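Sorting and Folding Cleaning Cloths So They Last

Stidby Household Pages - Laundry and Linens 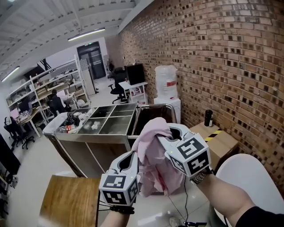 A light pink cloth held up over the stainless steel cart, with a white one in a middle compartment.

Most homes have more cleaning cloths than they need and still run out of the right kind. The usual cause is that they all go into one drawer and come out in whatever order they went in. An hour spent sorting them fixes most of it.

Start by emptying every place where cloths are kept, including the bucket under the sink and the shelf in the garage. Shake each one out. Throw away anything stiff, greasy after washing, or worn so thin you can see your hand through it. Cotton with a hole or two is still fine for shoe polish and bicycle chains.

Give each job a color

Pick the colors from what you already own. In our house pink is for bathroom sinks, white for glass and dishes, and blue for floors. Write it on a card and tape it inside the cupboard door. If you buy new, Kvam sells plain cotton squares in single colors, and the Rasell waffle cloths dry faster but shed lint for the first few washes.

Washing

Wash floor cloths on their own. Everything else can go together at 140 degrees F if it is cotton. Microfiber should be washed cooler and kept away from cotton towels, which leave fluff in it. Skip fabric softener for all of them. It coats the fibers and the cloth pushes water around the counter.

Arvid Sundqvist wrote in to say he adds half a cup of white vinegar to the rinse to get rid of the sour smell. We tried it and it works on cotton. Never use it in the same load as bleach.

Drying and folding

Hang cloths by one edge with a gap between them. A cloth left in a ball will smell by the next morning. Once they are dry, pull the corners square, fold in half and then in thirds, and stand them on edge in the drawer.

Storing

A divided tray or a cart with compartments is better than a deep basket. Things in a deep basket get buried, and you end up using the top three cloths over and over. Leave one section for odds and ends - spare sponges, rubber gloves, the scrubbing brush. Line the used-cloth bin with a plastic bag and empty it every Thursday, or whatever your wash day is.

Stains that stay

Tea and beet stains on a clean cloth do no harm. Move it down to floor duty and carry on.

Next in this section: Getting candle wax out of a tablecloth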